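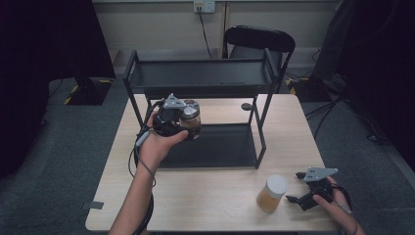 Anyone who has stood in the tea corner at the Kellau community rooms hunting for the coffee will be glad to hear that the jars are finally getting a home of their own. A black metal shelf with two tiers has joined the table there, and the idea - a lovely simple one, we think - is that everyday jars live down low where little elbows can't send them flying, while the top is kept for cups and whatever baking has come in that morning.

The shelf was paid for out of the March cake stall, which raised a very welcome $3188, with the rest going towards a new urn and some decent tea towels. Doors open at 9 for a cuppa as usual, and the Duda Street knitters have the room again until 6. If you've got a clean glass jar with a good tight lid sitting in the cupboard at home, please do bring it along - sugar and Milo are still in their packets!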